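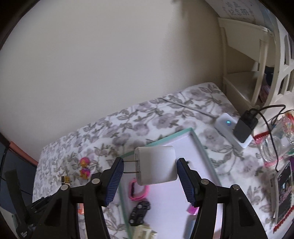 Unimov hand-held gripper kit: is the paired set worth it for small-object work?

Posted in Grippers and End Effectors, Mon 4 May

benchtop_lowell

We are choosing between the Unimov single kit and the Unimov paired kit for recording tray tasks. The objects are household bits: wall chargers, lighters, small plastic toys, loops and bands. The recordings are meant to train a two-arm cell later in the year. The supplier quotes 5 working days for delivery on either.

I need to know three things. Do the ribbed finger pads hold hard, smooth objects such as a charger block without it rotating? Can two units work in one shallow tray without the linkages fouling each other? And does the export go straight into Kyei, or is there a conversion step?

I have also had a quote for the Vurnholm hire service, where they send the units out and process the files for you. It is cheaper for the first month and dearer after that. Maximum object weight in our set is 400 g.

serken_user

We have had the paired kit on trial. Taking your points in order.

Pads. They are good on anything with two parallel faces. A charger gripped across the short sides of the body sits square. Gripped end to end, with the prongs against one pad, you have two narrow contact points on that side and the block can turn about them. The ribs help if the prongs run across them and do very little if they run along them. I would decide on one grasp per object and write it down before you start, otherwise each operator picks a different one and the set is harder to train on. Soft bands are easy to pick up and awkward to release, as they tend to catch on the ribs.

Two units in one tray. It works, with limits. The fingertips are narrow enough but the linkages open outwards as the jaws open, so the room you need is set by the linkages.
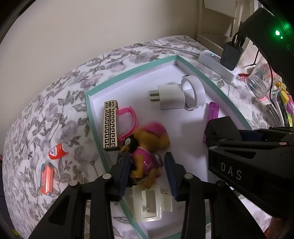 We settled on one unit coming in from the near end and the other from the side - side by side from the same end was not usable for us. Keep the objects well apart, leave the side unit's approach clear, and use a low-rimmed tray. In a deep box the pivots hit the wall before the fingers reach the floor. Fast moves also blur badly on the wrist view. We asked operators to slow down on the lift and threw away 33 takes out of the first 100, nearly all for blur.

Export. There is a conversion step for Kyei. It is a single command, but it expects left and right units to be named before recording. If you rename them afterwards you have to run the time alignment again.

Weight was never a problem for us. I have not used anything as heavy as your top figure, so test that one yourself.

quietservo

Get the single. Two is twice the charging.

flatpack_arm

The answer above is fine if the task is single-handed, but the question says two-arm cell. You cannot get handovers out of one unit.

On Vurnholm: check who keeps the raw files. Our contract returned the processed set only, and when we wanted to change the crop we had to pay for a second pass. If you expect to revise your labels, buy the kit. For a short fixed job the hire is reasonable. The pads are a wearing part on both, so ask for the price of spares before you sign.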